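Print this page | E-mail this page

Hardware and Joinery, Handout 42
Caradog Gwilliam, Heltcombe

3. Parts of a hinge

A hinge has two leaves and a barrel. The leaves are the flat parts that take the screws. The barrel is made up of knuckles and carries the pin. On bracket-mounted hinges one side is fixed to a formed metal panel – the recess in the panel leaves clearance for the lower end of the barrel. Read the section in Bellis on knuckle wear before the practical. 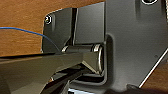

4. Inspection before removal

Work on the bench with the mounting plates facing up. Check each screw head for damage to the drive and choose the driver to fit. Screw heads on one assembly may differ in size, so do not assume a single bit will do.

Look next at the gap between neighboring plates. It should keep the same width from end to end. A taper points to a bent leaf or a worn pin.
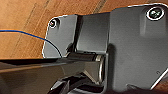
Record the gap at both ends on the Cimudel sheet, then open and close the hinge 500 times and measure again. Groups going on to 700 cycles should clear this with Prys Beddoe first. Oil is not applied until the second reading has been entered.

Print this page | E-mail this page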